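The Whiteboard on the Table

Dewanti Tarigan does her best thinking lying down. Or rather, her whiteboard does. She has had it flat on a table for most of the time she has owned it, and she'd like the rest of us to try it.

"Walls make people perform," she says. "You stand up, you turn your back on everybody, and suddenly it's a lecture. Put the same board on a table and four people lean in and start drawing on each other's ideas. I love it!"

We're talking over coffee in Warnby, where Tarigan plans play sessions for families and their dogs. There are 324 session plans in her notebooks at last count, and 203 of them began as a doodle on a tabletop board. She draws the toy first, then the route the dog might take to it, then the places where a small child is likely to sit down without warning.

Her business partner, Lesego Jacobs, came to the idea more slowly. "I kept putting my elbow in the ink," Jacobs says. "Two shirts in the first month. Then we started putting the toys right on the board, and I was sold." A toy on the board can be traced, moved, traced again. They argue less, she says, when there is a thing to push around.

Bones are her favorite shape for this. A ball rolls off and a rope flops, but a bone has two knobby ends and a waist, and even a bad drawing of one is easy to recognize. Color matters too. Tarigan likes a strong blue, which shows up well on white and just as well on a tan tabletop.

The table itself gets no special treatment. "People want to sand everything," she says, laughing. "Leave the scuffs alone! A table with marks on it is a table people aren't scared of." She does have opinions about the board: a thin frame, so your wrist can slide over it, and plenty of white left over. Most beginners fill the whole thing in ten minutes. She'd be happy with one small outline and a long conversation.

What's next? A longer workshop in March, with a chapter of the handbook still to write. Jacobs has the draft at 272 pages and would like it shorter. Tarigan has just thought of something to add about squeaky toys, and she's off to find a marker before the coffee is finished.

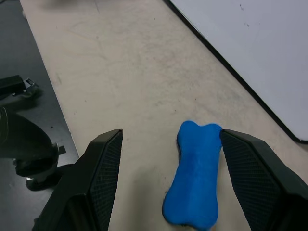
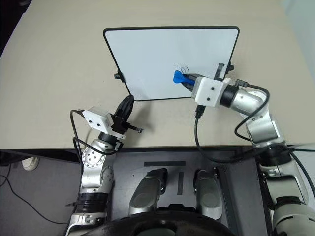 A blue toy and a whiteboard laid flat: the bone on the tabletop in the first picture, the little outline on the board in the second.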